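Students at Wedberg practice cloth folding with hand-held grippers

Posted October 19, 2023

The robotics course at Wedberg Technical College has moved from the circuit bench to the bedroom this term. Students in the second-year group are using hand-held grippers to pick up, spread and fold cloth on a full-size bed, and recording each attempt for a folding program they will train before the end of the semester.

The project is called Tyagi and is led by instructor Babita Chaturvedi, who joined the college in August. She said cloth was chosen on purpose. Earlier classes worked with blocks and cups, which keep their shape when they are picked up.

"A towel never lands the same way twice," Chaturvedi said. "The students have to think about where the corner went before they can think about folding anything."

Students take turns with the grippers, usually two at a time – one holds a corner while the other works along the edge. Each turn lasts 30 minutes, and the tools then go to the next pair. The group has set itself a goal of 2520 recorded folds. Attempts that go wrong are kept and marked as such, so that the program also has examples of a dropped corner or a fold that slides off line.
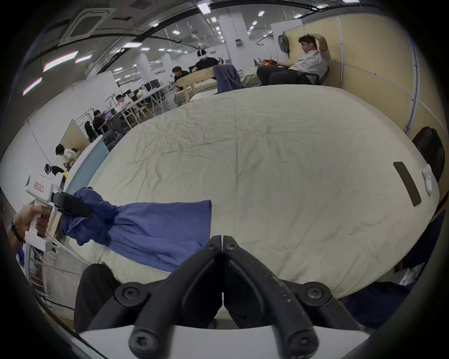
One gripper holds a corner of a blue cloth over the bed while a second, with black jaws, points in from the near side.

The work takes place in the open-plan hall the college shares with its other computing courses. Students who are not on the bed sort recordings, write labels or get on with assignments for other classes.

Learning to use the grippers took longer than the class had planned for. The jaws close on a very small area, and a thin cloth can slip out if it is pinched too near the hem. Several students began by bunching the fabric to get a better hold, then found it hard to lay flat again. The course now starts every newcomer with a single exercise: lift one corner, move it across, put it down and let go. Only after 80 of these do they try a complete fold.

Votbridge, a local machine shop, cut spare finger parts for the class at no charge. Students fit the replacements themselves and keep a log of which set was used for which session.

The class will split into 3 teams next month, each training its own version of the program from the same recordings. The versions will be compared at the Immont student robotics day, where each team must fold a cloth it has not worked with before. Judges will score the finished fold for neatness and time.

Students from other departments who want to try the grippers can sign up at the robotics office.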